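Evberg Walking Bus: your questions answered

We've been running walking buses to Lillard Elementary since last spring, and the questions keep coming in – at the school gate, by email, and once through a car window at the light on Thibodeau Avenue. We love it! Here are the ones we hear most. If yours is missing, write to us and we'll add it.

What is a walking bus?

A group of kids walking to school together along a set route, with adults at the front and back. It has stops and a timetable, like any other bus. Your child joins at the nearest stop and the group keeps moving.

How many routes are there?

Three right now. The Mill Route starts at the corner of Wuleter Street and Second, the Park Route starts at the tennis courts, and the Hill Route (our newest, and the steepest) starts at the top of Thibodeau Avenue. Between them they have 11 stops. Hsin-yi Au drew the route map, and you can pick up a paper copy at the school office.

What time does it leave?

The Hill Route sets off at 7:35 a.m., the Park Route at 7:40 and the Mill Route at 7:45. All three reach the school yard by 8:05, in time for the first bell. Please be at your stop a couple of minutes early. We wait one minute and then we go.

My child missed the bus. Now what?

You can catch up at the next stop, and lots of families do. Please hand your child over at a stop and not in the middle of a block. The lead walker has to check each name off, and that's hard to do while watching a driveway.

How old do kids have to be?

Kindergarten and up. Kindergartners need a parent or another grown-up along for their first two weeks. After that most of them are racing ahead to find their friends and you're carrying a backpack for no reason.

Who are the adults?

Parents, grandparents and a few neighbors without kids at the school who just like the walk. Every walker has a background check through the district and spends one morning shadowing an experienced lead before taking a group. Harish Negi runs the training and will happily talk to you about crossing technique for as long as you let him.

What is the adult-to-child ratio?

One adult for every six kids, and never fewer than two adults on a route. If we're short that morning, we text families by 7:00 so you can make other plans. It has happened twice.

Do you walk in the rain?

Yes! Rain, drizzle, light snow, all of it. We cancel for thunder, for ice on the sidewalks and whenever the school has a delayed start. December mornings are darker than you'd think, so all the kids wear the yellow vests. We supply them and they go back in the bin at school.

Can kids bring scooters or bikes?

Scooters, yes, on the Park Route only, where the path is wide. No bikes for now. We'd really like a bike bus of our own one day, and if you'd like to help start one, Inmaculada Herrero is collecting names.

What about instruments, projects and other big stuff?

The Mill Route has a pull wagon, and it has carried a cello. For the other routes, stick to what your child can manage for fifteen minutes with one hand free. Put posters and models in a bag if the forecast looks wet.

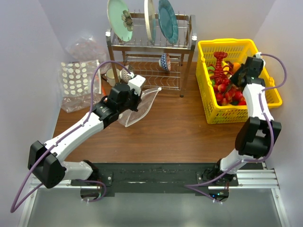 Is there a walk home, too?

Fridays only, on the Mill and Park Routes, leaving from the flagpole ten minutes after dismissal. You need to sign up for this one separately, even if your child already walks in the morning. We'd love to add more afternoons, and what we need for that is more adults who are free at three o'clock.

Is the crossing at Wuleter Street safe?

Safer than it was. The city repainted the crosswalk and moved the stop line back, and drivers are stopping more often. We're still asking for a longer walk signal and a raised crossing. Our petition has 528 signatures so far. Iresha Thambiah presented it when it stood at 511, and 17 more people signed in the hallway afterward, which made our week. The city's traffic engineer has agreed to come out and time the signal with us.

Are you against cars?

No. Plenty of us drive to work straight after drop-off. We'd like fewer cars squeezed into the same block at 8:00, and so would most of the people sitting in them. If you live too far out to walk, try parking by the tennis courts and joining the Park Route there. It's a lovely stretch, and you skip the line at the gate.

Does it cost anything?

It's free. Vests, wagon repairs and hot chocolate on the last day before break are paid for out of the fall bake sale.

How do I sign up?

Fill in the one-page form from the school office, or ask any lead walker for one. Tell us which stop you'll use and who may pick up your child in the afternoon. Hélène Boychuk enters the forms on Sunday evening, so a form handed in during the week means a Monday start. We have 40 kids signed up and there's space on every route.

Can I just come along once and see?

Please do! Show up at any stop with your child and walk with us. You can fill in the form later if you both enjoyed it.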